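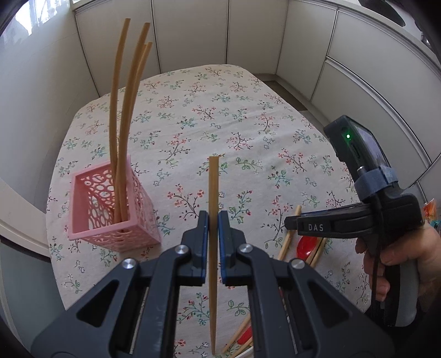

Início | Projeto | Tarefas | Perguntas frequentes | Contato

Perguntas frequentes sobre a coleta de demonstrações

Última atualização: 2 de maio de 2023

O que o projeto Jandach coleta?
Demonstrações curtas de tarefas domésticas, feitas por pessoas com garras de mão. As gravações servem para treinar um modelo que depois comanda um braço robótico.

Preciso saber programar?
Não. Quem grava passa por um treino de 50 minutos e faz algumas tentativas que não entram no conjunto.

Quais objetos são usados na tarefa de talheres?
Hashis de madeira, colheres e um cesto plástico vazado. Pode ser o que já existe na cozinha. Talheres de tamanhos diferentes são bem-vindos.

Tenho de tirar a toalha estampada da mesa?
Não. Flores, listras e vincos no tecido podem ficar. Só pedimos que a toalha não seja trocada no meio de uma sessão.

Como devo segurar o hashi?
Feche as pontas da garra sobre a haste e espere um instante antes de levantar. Para colocar no cesto, leve o hashi na vertical e abra a garra só depois que a ponta passar da borda.

Deixei cair um talher. Apago a gravação?
Não apague. Se conseguir pegá-lo de novo com a garra, continue. Se ele foi para o chão, encerre e marque "queda" no formulário.

Posso ajudar com a mão livre?
Não. Todo contato com os objetos é feito pela garra. Entre uma gravação e outra, pode arrumar a mesa à mão.

Quantas demonstrações são necessárias?
A meta é de 800 por tarefa, com no máximo 200 na mesma cozinha. A tarefa de talheres foi aberta em abril e ainda aceita inscrições.

O que faz uma gravação ser recusada?
Lente coberta, objeto fora de alcance desde o começo ou duração acima de 65 segundos. Lentidão dentro desse limite não é problema.

Quem vê as imagens da minha casa?
A equipe de revisão da Privwood, que remove trechos com rostos e documentos antes do envio para treinamento. Convém guardar correspondência e fotos de família antes de começar.

Posso desistir depois de enviar?
Sim, até o fechamento do lote. O pedido é feito pela página de contato, com o código da sessão.

Itens relacionados
Guia de montagem da garra de mão
Tarefa Jadis: dobrar panos de prato
Tarefa Lynch: guardar potes com tampa
Formulário de sessão e lista de marcações
Termo de uso de imagem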